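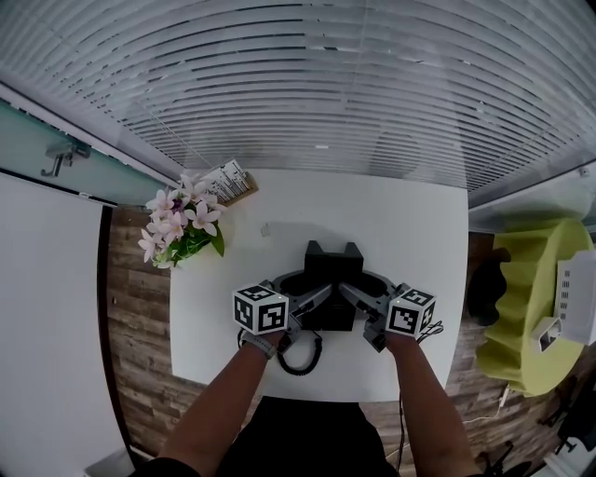

Stories > Short fiction > The Cukness Bus

My aunt left me 900 pounds and a tortoise, and I only wanted one of them.

I should say she wasn't my aunt by blood. Réka Csonka lived in the flat above us in Breltow when I was small, and she looked after me when Mum was on lates, and at some point I started calling her Auntie Réka and she let me. She made a soup with caraway seeds in it that I pretended to like for so long that I ended up liking it. She had a big laugh and terrible knees. The tortoise was called Szénási, after a dentist she'd been keen on when she was a girl (she said they had the same neck).

So when the solicitor's letter came I read it standing up in the hall with my coat on, and then I sat down on the stairs and read it again. The money was for "something daft". That was the wording, it was in the will. Szénási was for me to keep "until one of you goes". He was older than I was. I could do the maths on that.

I had to fetch him from Cukness, where Réka had moved to be near the sea, and I don't drive. I never have. I had lessons when I was 17 and the instructor asked my mum, very kindly, whether I might be happier with a bicycle. So it was the bus, the 973, which goes all round the villages and stops for ten minutes at a garden centre so the driver can have a smoke. I took a shoebox. I want that noted, because it shows you how much I'd remembered about him. I'd last seen that tortoise when I was at school and in my head he was the size of a bread roll.

He was not the size of a bread roll.

Réka's neighbour had him in her bath. She was a tall woman in a fleece with a great many keys on her, and she looked at my shoebox and then at me, and said she'd find something. What she found was a blue holdall with a broken zip. She put a towel in the bottom, and then Szénási, and then half a cucumber, and then she started crying, so I did as well, and the pair of us stood in her bathroom passing the toilet roll back and forth while he got on with the cucumber.

"She used to read to him," the neighbour said. "I could hear it through the wall."

"What did she read?"

"The football."

I asked if I could see the flat before I went and she said of course, love, she had the key, she had everybody's key. It was mostly packed up by then. Somebody from the council had been for the bed. But the windowsill was still as Réka had it, with all her plants along it, and I could tell the neighbour had been watering them because they looked far better than anything of mine ever does. 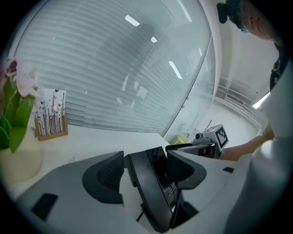 "Take one," the neighbour said. "Take two. I've nowhere to put them."

I took the smallest one, a spiky little thing in a margarine tub, and then I had a holdall with a tortoise in it on one arm and a margarine tub in the other hand and no way at all of getting my bus fare out. She walked me to the stop and paid for me. I still owe her that, come to think of it.

Now, the bus back. It was October, getting dark by teatime, and the heater was on full under my seat, and I think that's what did it. He'd been half asleep in the bath. By the garden centre he was wide awake. The holdall was walking. I had it on my lap and I could feel him rowing away in there, and then the zip gave up what little it had left and out came his head, and he looked at the man across the aisle.

The man looked back at him. He was about my age, with a box of bulbs on his knee and mud up to his shins.

"Is he all right?" he said.

"He's bereaved," I said, and I don't know why I said it, but then I couldn't stop. I told him the lot. The soup, the knees, the dentist, the daft money. I talked for 20 minutes at a complete stranger with a tortoise's head sticking out of my arms, and he didn't once look at his phone. He broke a bit off his sandwich, the lettuce part, and held it out flat on his hand the way you would for a horse. Szénási took it, had a think, and spat it on the floor.

"Mayonnaise," the man said. "Sorry, mate."

He got off at Flandeo Road, two stops before mine. He was nearly down the steps when he turned round and said, "What are you going to spend it on?" and the driver said are you getting off or aren't you, and the doors shut before I'd thought of anything.

I got home. I put Szénási in the bath, since that seemed to be what he was used to, and the spiky thing on the cistern. I made beans on toast. Then I took the paper out of the recycling, sat down on the bath mat and turned to the back pages, and I felt a complete fool, I really did, but I read him the whole of the football. Breltow Town had lost three-nil at home. He shut his eyes at the second goal.

I went through all sorts of daft things that night. A hot tub. A trumpet. A week in Venice, only who'd have the tortoise? I fell asleep with it still going round and in the morning I walked down to the leisure centre, where there's a board with cards pinned on it, and I rang the number on the one that said Patient Driving Tuition, Nervous Beginners Welcome, All Ages. My hands were shaking so much I had to dial it twice.

"Have you driven at all before?" said the voice.

"A bit," I said. "A long time ago. It didn't go well."

"What's brought you back to it, then?"

I looked at the card. Somebody had drawn a smiley face in the corner in biro.

"I've got a passenger," I said, and she asked if mornings suited me, and I said mornings were fine as long as it was after his cucumber.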